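ok strata levy thread bc three people have asked me and I'm sick of typing it out on my phone. grab a cuppa

background. we're in Jara, the older block on Erlow, bottom of the hill. 90 units. quarterly levy was 595 when I bought. was 698 last year. new notice came in March and it's 1,053. a quarter. per unit, no warning, one page letter

so first thing. levy is two buckets. admin fund = gardening, insurance, lights in the carpark, the bloke who does the gutters. capital works fund = big stuff, roof, lifts, painting. your notice HAS to split them. ours did, on the back, in grey, tiny

admin fund hardly moved. bit more for insurance, fine, everyone's insurance is up. the jump is nearly all capital works

why. the ten year plan got redone and the old one had the balconies down as "monitor". new one has them down as "replace membranes, stage 1". same balconies. I have been mopping under mine since I moved in so not a shock to me personaly

things I asked the manager (Dinov, they took over from the last mob in winter) and you can ask too:
– copy of the plan
– the quotes, all of them, not the summary
– minutes of the meeting where it got voted
took nine days and two reminders but they came

you're an owner, you can inspect the records. there's a small fee. they will act like you've asked for a kidney

quotes: there were two. one from Mingate, one from a crowd whose quote was basically a paragraph. Mingate's was longer and had drawings and a line for scaffolding. other one had no scaffolding at all. four storeys mate. how

so do I think we're being ripped off? no. bit annoyed we spent years at a levy that was never going to cover it, and everyone who sold up before March got out cheap. that's the bit that stings

if you can't pay it in one hit RING THEM before the due date. there's a payment plan, it isn't on the letter. interest kicks in after a month overdue and it's not nothing

renters – this is not your bill. if your landlord forwards you the notice with a sad face, send it back

also pls stop saying we can all just vote it down. you can vote it down and then the water still comes in and next year it's a special levy, one lump, worse. ask mum's block

what you CAN do is turn up. there were eleven of us at the last agm incl. two on zoom who I think were asleep. proxy forms exist!! fill one in, give it to someone who reads things

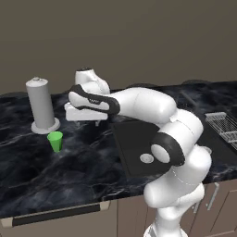

Dede Boateng replied that her block did the balconies in stages too and the thing that got them was stage 2, which came in well over because the price was only locked for the first lot. says ask whether the rate is held and for how long, and get it in writing before anyone signs

good one, adding that to my list. I've checked the Mingate quote and there's a validity date on page three but zero about stage 2. emailed Dinov just now, will post when I hear

agm is at 6.30pm in the downstairs room, date's on the noticeboard by the bins. bring your notice and a pen

oh and the visitor parking thing is a seperate motion, don't @ me about it yet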